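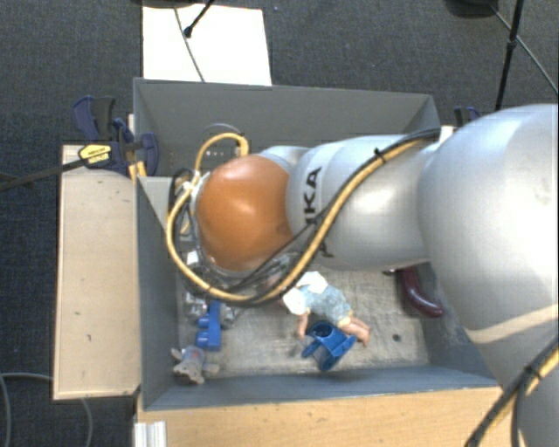
Grey bin, toys and odds and ends inside

Toy rotation: does anyone keep it going past the first month?

trekmont_mum
Ok so I've fallen down the toy rotation hole. For anyone who hasn't, you put most of the toys away, leave one tub out, then swap it for another tub when the kids lose interest. My sister swears by it. We've got two kids (2 and nearly 5) in a small unit and I'm so over stepping on things at 3 in the morning.

I've sorted everything into bins and shoved them on top of the wardrobe. First week was magic, they played for ages! Second week the big one worked out where the bins live and now she just stands in the hallway pointing and yelling. Do you swap on a schedule or wait till they're bored? And what do you do about the favourites, do they ever go away?

saton_dad
We go by boredom, no schedule. When they start using the couch cushions more than the toys I know it's time. Favourites never go in a bin at our place. I put the garbage truck away once, in February, and I'm still hearing about it.

Meron Yilma
Same as saton_dad on the favourites. Ours is every 16 days, which sounds bonkers but it's how my roster falls, I do it on my first day off. Mixed bins work heaps better for us than themed ones. When I had a bin of only animals and a bin of only cars they'd play with whichever one for ten minutes and then want the other. Now every bin gets a bit of everything and they make up much weirder games.

farkberg_flyer
Going to be the grump here. Why not just own less stuff? If you've got so much that most of it lives on top of a wardrobe, that's a lot of toys. We did a big cull before we moved and kept one basket per kid. No swapping and no bins, and I've got my wardrobe back.

trekmont_mum
Fair, but tell that to the grandparents lol. I culled in the new year and by Easter it had all grown back.

Bríd Ó Ceallaigh
Farkberg I think that's a bit harsh, plenty of us get hand-me-downs whether we want them or not. I've got three, and the stuff the eldest has outgrown is what the baby will want next year, so it has to live somewhere. Might as well be a rotation.

On the pointing and yelling, we moved ours to the garage behind the camping gear. Out of sight properly, not just up high. Took a few days and then she forgot they existed. Also lids! Get ones that clip, and put masking tape on the end with a letter on it so you're not opening every bin to find the train bits.

farkberg_flyer
Not meant to be harsh, sorry. I just spent years shuffling tubs around and felt like I was running a warehouse. Hand-me-downs are a different story, I'll give you that.

saton_dad
Clip lids are great until the kid learns clips. Ours was 21 months. I was almost proud.

beyene_b
Can I ask what you lot do with puzzles? If I put them in with everything else I lose pieces, and if I keep them separate they never get played with.

Meron Yilma
Zip pouches, one puzzle in each, with the picture cut off the box and slipped in the front. Then the pouch goes in the mixed bin. We still lose pieces but now it's only the odd one under the fridge.

beyene_b
Oh that's good, pinching that. Ta!

trekmont_mum
Right, garage it is. Will have to wait till hubby's at footy training so I can clear the shelf without a debate about the esky collection. Will report back.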